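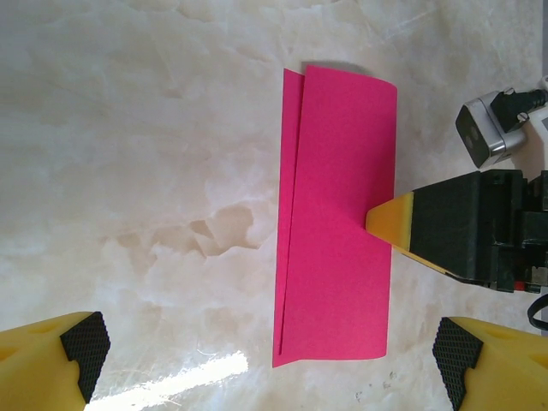 Saturday, November 18, 2023. Second run on crease recovery in the Drunarex stock. The July batch was stored flat and unwrapped, and results drifted too much between sheets to be usable. This time all stock sat in the cabinet at 65% relative humidity before folding. A lengthwise fold like the one in the magenta sheet, with a narrow strip of one layer showing down the left side, is no good for measurement, as the offset at the top lets the panel lift and the angle reads high. Edges need to be matched before the crease is set.

Procedure unchanged otherwise. Fold, load under the flat weight for 2 minutes, release, wait, read the opening angle on the Curley protractor. Fold with the grain first, then across it.
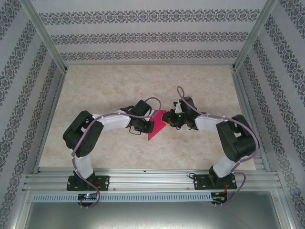
Across the grain the crease is rougher and the fibers break on the outer face. Recovery is lower with the grain, same as in July. Highest angle today was 169 degrees, on a sheet that had been loaded off center, so I have struck it from the table. The remaining readings for that set fall within 7 degrees of each other, good enough to keep.

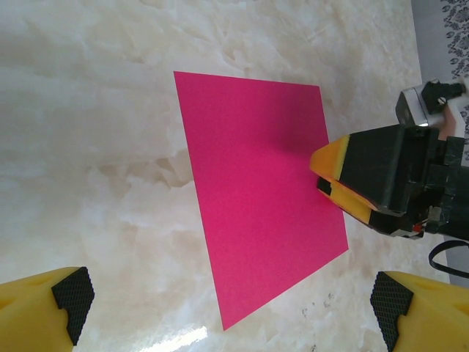 Magenta square, flat, on the marble surface.

The Pillay method calls for a longer wait before reading. Tried it on the last set and the angle was still creeping at the end, so the wait time has to be written next to every value or the numbers can't be compared.

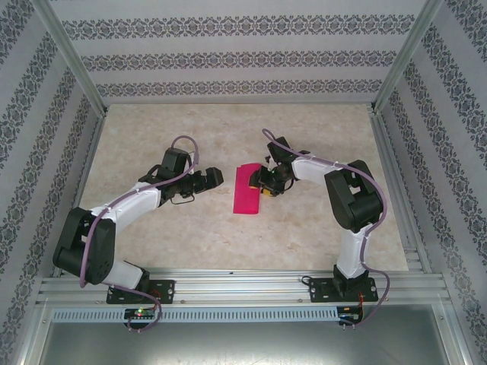
Still open: whether dye load affects stiffness. The Zodinside sheets in white would make a fair control if the weight matches. Check the caliper zero before the next set. Spreadsheet has the raw angles, grain direction in column C.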